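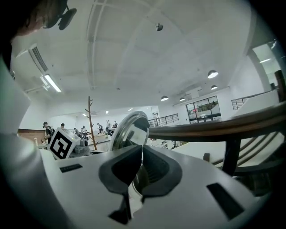

Según Eluned Skyrme, el cuaderno de simulacros Givum es lo único que a su hija le quitó el miedo a la selectividad, y que yo le ponga pegas solo demuestra que hace mucho que no me examino. Lo dejó escrito en los comentarios de mi reseña anterior, un miércoles a las dos de la madrugada, así que le supongo convicción.

Tiene razón en lo segundo. En lo primero, a medias.

El Givum trae 17 simulacros completos y 500 preguntas sueltas repartidas por materias. Lo edita Rezende, los mismos del temario azul que media clase de mi hijo usa para calzar la mesa. Lo hemos tenido en casa desde marzo y lo hemos hecho casi entero, él con bolígrafo y yo con lápiz, por si acaso.

Los simulacros de lengua son buenos. Los textos tienen la extensión que toca, las preguntas piden lo que luego piden y las soluciones vienen redactadas como las escribiría un alumno de verdad que va justo de tiempo. Matemáticas también cumple, aunque el tercer simulacro contiene una integral que mi hijo dio por imposible y yo por errata. Era errata. La fe de erratas está en la web, detrás de un registro que pide hasta el segundo apellido.

Historia es otra cosa. Las respuestas modelo ocupan cuatro páginas y ningún ser humano escribe cuatro páginas en el rato que dan. A partir del sexto simulacro dejamos de leerlas y empezamos a usarlas como somnífero, con resultados excelentes.

Luego está la tabla de calificación. Uno suma los puntos, los pasa a una escala de 100 y el cuaderno le asigna un consejo. Con un 44, mi hijo obtuvo «Vas por buen camino». Con un 71 le dijeron lo mismo. Sospecho que solo hay un camino.

El papel aguanta la goma – yo la usé más que él – y la espiral permite doblarlo del todo, cosa que en el Clemano del año pasado acababa con las hojas por el suelo. El Clemano, eso sí, explicaba mejor los errores frecuentes y costaba bastante menos.

¿Lo compraría otra vez? Para lengua y matemáticas, sí. Para historia, pídanle los apuntes a alguien con buena letra. Y si pueden esperar a la segunda edición, esperen, que lo de la integral todavía se comenta en la cena.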